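4th April – open day, bench 2

Doors open to visitors from the other Ureo departments and the Dimard people. Notes made between groups and tidied up after, so the order is a bit loose.

Setup first. Arms came up on the second try. The first time the right one stopped at homing with a following error, same as last week. Power cycled the controller, homed left then right, no more trouble with that. Used the Hailu profile for both grippers with force limit at 40 percent, and left it there for the whole session. Somebody had saved over our start pose, so I taught it again and stored it as pose 382. Please don't reuse that number.

Work for the session was the usual tabletop set: small flat pieces to pick up and move over, then the black plastic housing with the red tab for the two-handed part. Flat pieces are a good opener. Visitors understand the task without any talking and it lets us check that both sides are tracking before trying anything harder. 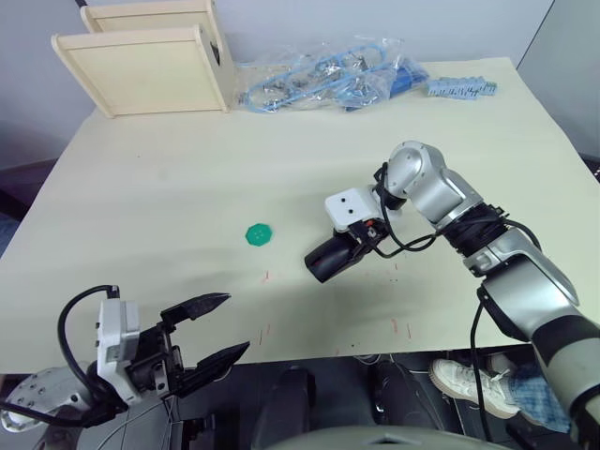 Bench 2, both arms over the table, green octagonal piece in the middle.

The green piece is a pain to pick up flat. If the fingertips come in square they push it along. Coming down at a slant and closing slowly did better, and I'd like that to be the default approach for anything this thin. Left arm was the more reliable of the two on this. Right arm kept landing short. I think the tool offset is still the one from before the finger change. Need to measure it again instead of adjusting by eye on the day.

Pen marks near the front edge of the table are faint now and some of them don't mean anything anymore. I worked from the recorded poses. Before the next session: wipe off the lot and put on new ones, with a note in this book saying what each mark is for.

Also, the cable on the right arm has too much slack at the wrist. It didn't catch on anything but I slowed down for the big wrist turns. One more tie between wrist and elbow should do it. Check the full range by hand after tying it, not before.

Second group was larger and wanted to see both arms on one object, so we moved on to the housing earlier than planned. 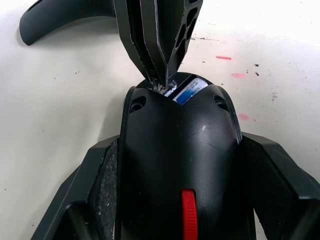
Photo: Ureo bench 2, wrist camera

Things to remember about the housing. It is glossy and rounded, so where the fingers close matters more than how hard. The gray grip strip on the finger is looking worn. I would replace it before the next demo, both fingers at once so that they match. There are spare strips in the Vurken drawer, second from the top.

Keep the fingers away from the red tab. It sticks out of its slot near the lower end and it's easy to lean on it without noticing. In the practice runs I started each grip by checking where the tab was and only then closing. Same for the open end with the labeled cylinder in it: come in slowly with the ribbed tip and stop at the rim. The wrist view is the one to watch for this. From the head view you lose the tip behind the gripper.

The wrist view is also too bright on the white surface, mostly toward the top right. Dark parts are still readable but the shell goes to almost solid black low down. Will try a lower exposure with the lamp moved to the other side. The auto setting hunts every time the gripper tilts, so fixed values only.

Questions from visitors, the ones worth writing down:

How long is one run. I said it depends on the object, and gave them the log count, 277 saved runs on this bench so far. They wanted failures as well. We don't tag those in a way I can search – should fix that.

Can the two arms be driven by different people. We have never tried. Not against it, but the pedal logic would need a change.

Dimard asked if they could send their own parts. Yes, if they are smaller than the gripper opening and they send two of each.

Storage: the session folder is 1089 files before cleanup. I haven't deleted anything yet. The first few recordings have no usable right arm data on account of the homing error and can go.

To do
– new grip strips, both fingers
– measure right tool offset
– extra cable tie, right wrist
– clean the table and redo the marks
– fixed exposure on the wrist camera, compare with today's files
– add a failed/ok field to the run log
– sort the bag of blue cables at the back of the table, label what we keep

Arms parked and controller off when I left. Spare key is back on the hook.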